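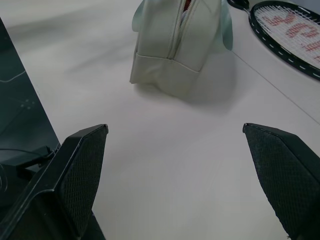 My grasp scorer has started ranking its own fingers as the best thing on the table and I'm about ready to throw the whole perception stack out. Setup is two arms, a camera on each wrist plus one up on the head, Pluten doing the depth cleanup and segmentation, Brultell doing the motion planning. It worked fine on boxes. Then I started testing on awkward stuff and everything got weird. With the green zip pouch straight ahead of the open fingers, you'd think it's the easiest target in the world, but the top candidate keeps landing on the inside of the left finger, right on the gridded pad. Second best is usually somewhere on the racket strings. The pouch comes in third, if it shows up at all.

I already have a self-filter. It takes the joint states, renders the gripper mesh into the wrist view, and drops every depth point behind the mask. I padded the mask by 13 pixels and that made it better on the outer shells and did nothing for the pads. Anybody else been through this?

(Pluten is the current release, Brultell is from source, last pulled 2024-04-03.)

— ningsih_s

---

**bastien_lb** wrote:

Are the pads in your mesh? Mine weren't! I spent a whole week on this and the gripper model I had was bare fingers, straight from the vendor CAD, and the rubber bits got glued on later. So the filter was doing exactly what I'd told it to do and the pads were sticking out past it.

Other thing to look at is the timestamp on the joint states. If the fingers are moving when the frame gets grabbed, your rendered mask is behind the real fingers.

---

**ningsih_s** wrote:

Oh no. I'm going to go look at the mesh and I already know what I'm going to find.

Timestamps are OK I think? I only score candidates when the arm is stopped.

---

**tmoulin** wrote:

Going to disagree with where this is headed. Fixing the mesh is fine, go do it, but why are you rendering anything for a wrist camera? The camera is bolted to the gripper. The fingers only have one degree of freedom in that view. Take a static mask for each finger opening, interpolate, done. I have 16 openings in a lookup table and I haven't touched it since December. No mesh, no TF, no lag.

---

**bastien_lb** wrote:

That works until you bump the camera bracket or swap a finger, and then you're recapturing all 16. I'd take a correct mesh every time. Also the mesh gets reused by the planner, so you want it right anyway.

---

**tmoulin** wrote:

Recapturing takes me less time than you spent finding out your CAD had no pads, Bastien :)

---

**ningsih_s** wrote:

You two, please. OK, update: yes, the pads were missing from the mesh. I added them as plain slabs and the finger grasps dropped out of the top ten right away. I ran a batch on the pouch and it's now the top candidate in 91 percent of the frames, which I'll gladly take.

The racket strings are still a mess, though. Some frames the depth lands on the strings, some frames it goes through to the table, and the segmenter flips between "one solid oval" and "a ring." And now that I've moved on to the two-arm part I have a new problem, which is see-through plastic. I want the right gripper to brace a container while the left one comes in from the other side, and the container half disappears in the cloud. Brultell reads the leftover points as two or three little obstacles with free space between them and happily plans the left fingers through the gap.
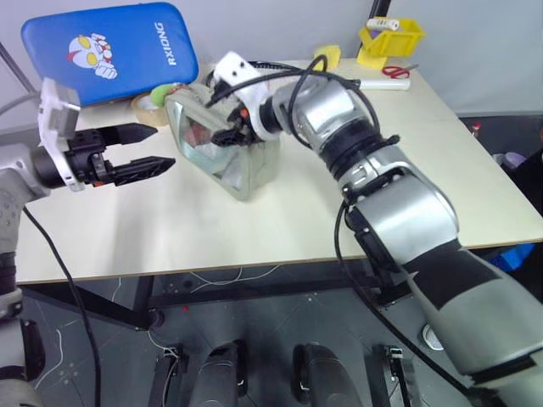 So what I've been doing for now is hard-coding a box for the container. I measure it, stick it in the planning scene, attach it to the right gripper at contact, and let the left arm plan around it. It's ugly and I hate it, but the left arm does stop and wait where I expect. Planning time went up too. I'm seeing 870 ms for the left arm's approach with the box in, and I don't have a good baseline because the plans before that were garbage.

Is there something smarter for translucent stuff that doesn't mean training a whole depth completion network?

---

**y_lemaire** wrote:

We have the same headache at Conham, lots of clear tubs. What helped us was throwing depth away completely for that class of object. Segment in RGB, take the mask from two views (your head camera and one wrist), carve a rough hull out of the overlap, and hand the planner the hull. It comes out fat, and for bracing you kind of want fat. Where it hurts is if you need to reach *inside* the container, then the hull is no good and you're back to a model.

For the racket, same trick honestly doesn't buy much because the table shows through the strings. I'd score grasps on the rim only and mark the string area as solid for collision. Two different masks for two different jobs.

---

**tmoulin** wrote:

+1 on separate masks for grasping and collision. That one I'll sign.

I don't like attaching the box at contact, though. If the container slides a little when the right arm pushes on it, your attached box is now confidently wrong, and the left arm has no way of knowing. I'd leave it as a world object and refresh the pose from the head view right before the left arm commits.

---

**ningsih_s** wrote:

The head view is the one where the right arm covers up part of the container, so my refreshed pose jumps around. I tried it last night and the box hopped sideways between two frames with nothing moving. Maybe I can gate it, so it only takes a new pose if the visible part of the mask is big enough?

---

**y_lemaire** wrote:

Gate it and also clamp how far it can jump per update. And try refreshing from the left wrist camera on the way in, it has the nicer angle by then.

---

**fraser_m** wrote:

Slightly off topic, but do you have the wrist cables in the collision model anywhere? You've got a coiled one arching right over the top of the right wrist. I run a similar two-arm layout and Brultell will cheerfully sweep the other arm through that space because as far as it knows there's only air up there. I put a fat capsule over each loop. It costs some reachable poses and I don't miss them.

---

**bastien_lb** wrote:

Capsule on the loop, yes. But don't attach it to the last joint or it'll spin around with the gripper. I hang mine off the forearm link and make it a bit too wide.

---

**ningsih_s** wrote:

No cables in the model at all, nope. Adding that to the pile. Fraser, do you use one capsule for the whole arch or a couple of short ones? The loop on mine gets a lot taller when the wrist rolls inward and I don't want to block off half the table.

---

**fraser_m** wrote:

Two short ones, and I size them for the tallest case. I'll dig up the URDF snippet tonight and paste it in the Brunet thread, there's already a bunch of cable stuff in there.

---

**ningsih_s** wrote:

Thanks! I'll do the hull thing first and the capsules after that. Ysaline, when you carve, do you cut the gripper out of both RGB masks before the overlap or only after? My right fingers are pressed up against the plastic the whole time, so I'm guessing before, but then there's a bite missing from the container.

---

**y_lemaire** wrote:

After. Carve with the bite filled in, then subtract the gripper mesh from the hull in 3D. With the pads on it this time :)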